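Onions on the counter or in the fridge?

gkko
Okay, settle something for me. I buy red onions in the big net bags from Gadatach and I've always kept them loose in a drawer. My sister says that's why the last ones go soft on me. Where do you all keep yours? I usually have just one out on the table with a plastic plate for whatever I'm slicing that night, and the rest stay in the dark. 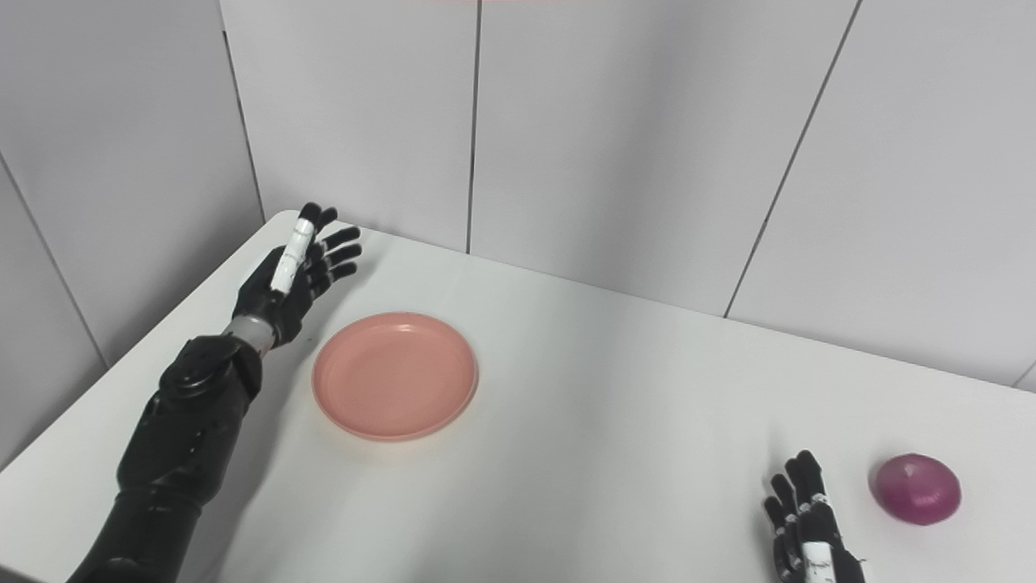
Marcela Brabec
Your sister is half right. A drawer is fine if air gets in, but mine had potatoes in it too and everything sprouted by February. I moved the onions to a wire basket in the hallway and they keep up to 47 days — yes, I wrote it on the calendar.

pantryrat96
Disagree on the hallway, mine gets way too warm. Fridge, crisper, done. Never lost one.

Marcela Brabec
Whole ones in the fridge go mushy for me every time! Cut ones, sure, in a box with a lid.

gkko
Potatoes are in the same drawer, oops. Moving them tonight. Does anyone slice on plastic plates, by the way? Mine smell like onion for days.

pantryrat96
Baking soda paste, leave it on ten minutes, rinse. And get a cutting board, come on.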